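3. Setting up and maintaining the gripper on the Pildale cell

3.1 State of the cell at handover

The Pildale cell was passed to us in July with 3,756 logged cycles on the gripper and no written maintenance record. Graham Haslam, who supervised the project, asked for a procedure that a new student could follow without help. This section covers the gripper, the wrist joint and the wiring at the base of the arm. The control software (Jotudero) was left as found, apart from the jaw limits described in 3.3.

Two faults were reported by the previous group. The jaws did not always return to the same open position, and the arm sometimes lost contact with the controller during long runs.

3.2 Inspection

The arm was moved to its rest position and the power switched off before any part was touched. The slide was pushed by hand along the full length of the rail. It moved freely except for a tight spot near the open end, where old grease had collected. The rail was wiped with a dry cloth and a thin film of fresh grease applied.

The finger screws were checked next. One had worked loose by around a quarter turn, enough to let the fingertip shift under load. Both screws on the long finger were removed, cleaned and refitted with thread lock. The pin on the short finger showed no play and was not disturbed. 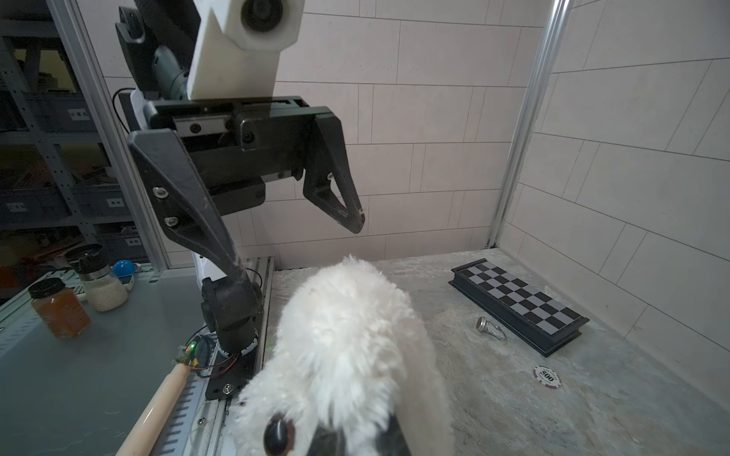
Figure 4. Gripper with jaws open, seen from the wrist. The base of a second arm and its wiring are at the left.

The gripper cable is routed in a loop at the left of the body. The loop must be long enough for the wrist to turn through its full range, but must not hang below the fingers. We set the length with the wrist at each end of its travel and then fixed the cable with a single tie.

At the base, a connector on the circuit board was found to be only partly seated. It was pressed home and the wires secured so that movement of the arm no longer pulled on it. The board LED should be green after power is restored. If it is not, the supply should be checked before the arm is commanded.

3.3 Setting the jaw limits

The open and closed limits were set again after the mechanical work. Jintana Ratanaporn wrote a short script, Lorka, which drives the jaws slowly to each end of the rail, records the motor position and backs off by 2 mm. The old limits had been entered by hand, and the open limit lay beyond the true end of travel. The motor had therefore been stalling against the stop.

Lorka was run three times. The recorded positions agreed to within one encoder step, and the middle values were saved.

3.4 Remaining work

The wrist joint still has a slight backlash, which we measured but did not correct. A replacement part is on order. Until it is fitted, the jaw limits should be checked weekly and the finger screws inspected at the same time.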